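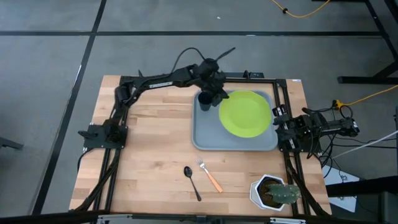 Gray-blue tray, lime-green plate, dark cup, and the spoon that still has no home.

I have never believed in trays. A tray is what people buy when they already own a table and have run out of ideas. Then one of those "calmer breakfast" articles got to me in May, and I decided to give the whole business a fair trial before making fun of it.

The theory goes like this. You set the tray up the night before with everything you'll need, and in the morning you carry it over and sit down like a civilized person. The piece I read claimed this saves 185 hours a year. I would love to see the math on that. My breakfast is toast. I don't spend 185 hours a year on toast, and if I did, a tray would not be the fix.

The set I ended up with is from Ravari, in a color they call Sternum, which sounds like a part of me I'd rather not eat off. It had 2,680 reviews, and I read enough of them to notice that most were written by people who had owned it for one day. "Can't wait to use it!" Five stars. Great, come back when you've used it.

So, some complaints. The plate is too big for the tray. It hogs most of the right half, all the way up to the rim, and the cup gets shoved off into the top left corner. You'd think the bare part would be good for something, and it is, if your toast is on the plate and you want somewhere to put the crumbs.

Then the silverware. Every tray guide I've found shows it lined up next to the plate, and every time I try that it slides as soon as I pick the thing up. I've gone back to leaving it on the table below the tray, where I would have put it if I'd never bought a tray.

I will give it one point. The green looks good against the butcher block, better than my old white plates ever did. Whether that's worth the cabinet space is another matter, and I haven't decided. The cup I'd keep either way.

I'm going to try it with the plate on the left next week. My hopes are low.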